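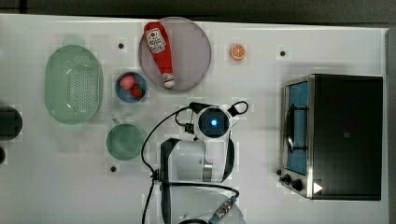
Handout 4: Reading a Lot Description Before the Sale
Evening course "Buying Old Furniture with Care"
Teacher: Gergely Fodor

Last time we spoke about dealers and their shops. Now we go to the auction room, where nobody will explain the object to you unless you ask. Please read this handout before class and bring a pencil, we will write a lot.

What the catalog tells you

Every lot has a short text. It looks simple, but each word has its weight. I take lot 801 from the Clukau practice catalog, which you received in the first class:

"Chest of drawers, walnut, in the style of the early 19th century. Later handles. Some losses to veneer. Estimate 500 to 650."

"In the style of" means that the house does not promise the age. The chest can be from 1820 or from 1920. If the house believed that it is from the period, the text would normally give the period without these words. "Later handles" means that someone changed them. Look inside the drawer for old holes which were filled. "Some losses" is a wide expression. Ask for a condition report, and ask it in writing.

The estimate is the opinion of the house. It is not the price you will pay. The buyer's premium comes on top of the hammer price, and in many places tax on the premium also. In the Clukau catalog the conditions of sale are on page 9, in small letters. Students always skip this page, so we will read it together.
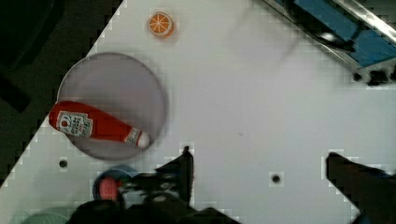

What to do at the viewing

Take out every drawer. Turn it over and look at the bottom boards. Old boards shrink across the grain, and often you will find a gap or a thin strip of wood which was added to close it. Put your fingers on the back side, where it was not necessary to make it smooth. Marks from a hand plane feel like shallow waves.

Compare the drawers with each other. The dovetails should be by the same hand. When one drawer has joints very different from the others, it was maybe replaced, or the piece was put together from two pieces (dealers call this a marriage). A marriage is not a crime, but it must be cheaper.

Check also the feet. They stand on damp floors for many years and they are the first part to be repaired. New feet on an old chest are normal. I bought myself one such chest at the Sipos rooms, and I am still satisfied with it.
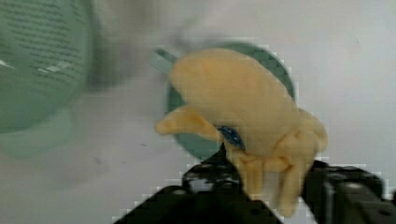 Write your limit in the catalog before you leave the viewing, with the premium already included, and do not change it when the bidding starts. In the room everything goes quickly, a lot can be finished in less than one minute.

Words to learn for next class

Reserve: the lowest price the seller accepts. It is usually secret.
Provenance: the history of who owned the piece.
Bought in: the lot did not reach its reserve and was not sold.
A/F: "as found," sold with its faults.

Homework

Choose one lot from the Clukau catalog. Write down every word which limits the promise of the house, and prepare three questions for the condition report. Half a page is enough.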